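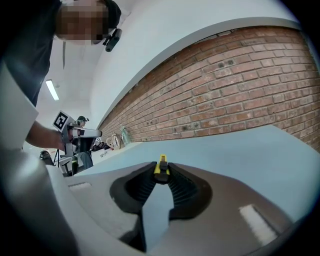
When do Prarnby play Brollance, and where?

The league match kicks off at 7 p.m. on Friday, October 11, 2019, at Ríos Park in Skukwood, where Prarnby are playing their home games this fall.

PRARNBY – Coach Libor Jurčo will have captain Vlastimil Kubíček back when his side take on Brollance, who have won their last four matches and lead the table by two points. Kubíček missed three games with a calf strain picked up in September. He trained with the full squad this week and is expected to start in central midfield.

Prarnby took only one point while he was out. They lost at home to a late penalty in the most recent of those games and have dropped to sixth.

"We gave the ball away too often in our own half," Jurčo said. "Vlastimil helps with that. He talks to the back four and he slows things down when we need it."
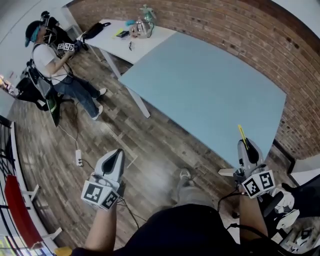 Brollance will wear their change colors, as their usual light gray was judged too close to Prarnby's white. The new shirt is dark navy, much like the one at the bottom of the photo, and it will be paired with navy shorts and socks. They wore it once before this season, in a 2-0 win. Right back is their only real doubt, with the regular starter serving the last game of a suspension.

The teams drew 1-1 in this fixture last season. Brollance won the return game 3-0, with all three goals coming after the break.
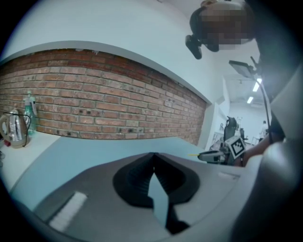 Ríos Park holds 3350, and 700 seats behind the north goal have been set aside for visiting supporters. Tickets for that end are printed on pale blue card, close to the color of the tabletop in the photo, and will not be accepted at the main gate. Home tickets are white. Roughly 77 percent of the home seats had been sold by Thursday evening, and the rest can be bought at the stadium office until kickoff.

Prarnby have named a squad of 23 for the match. The second-choice goalkeeper is out with a broken finger, so a youth team player is likely to take his place on the bench. Gates open at 5:30 p.m.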